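Does hanging everything really save ironing?

I keep reading that if you hang your clothes the minute they're clean, you can put the iron away for good. Mosari sells a whole hanger set on that promise. I have my doubts, and more than 10 years of wrinkled collars to back them up.

My pile this November was the usual mix: cream pants, a white shirt, something red and a lot of denim.
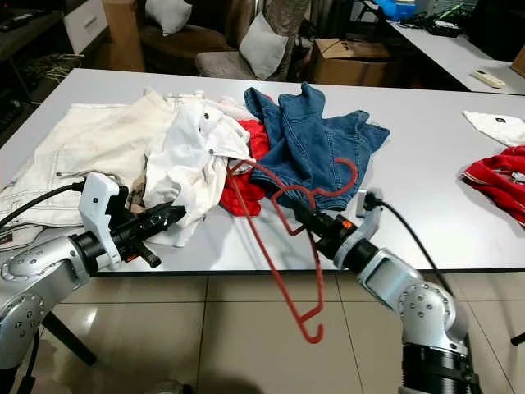 Which piece should go on a hanger first?

Start with the white shirt, as a shirt that stays bunched up in a heap only gets worse. Denim can wait all afternoon and look the same.

Rocío Garrido swears by color-coded hangers - red for tops, purple for I forget what. I tried it for 12 days and kept grabbing whichever was closest. The shirts didn't seem to mind. Polo collars are where the theory falls apart for me. A hanger does nothing for a collar that has decided to curl, and a placket needs a hand run down it at the very least.
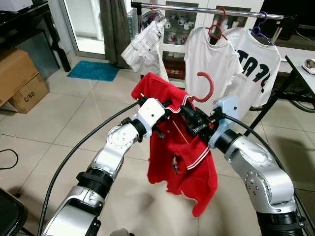

Pants are no better. Throw them over a plain hanger and you get a crease across the knee that you then have to iron out. Clip hangers might fix that, but I'm not buying another set to find out.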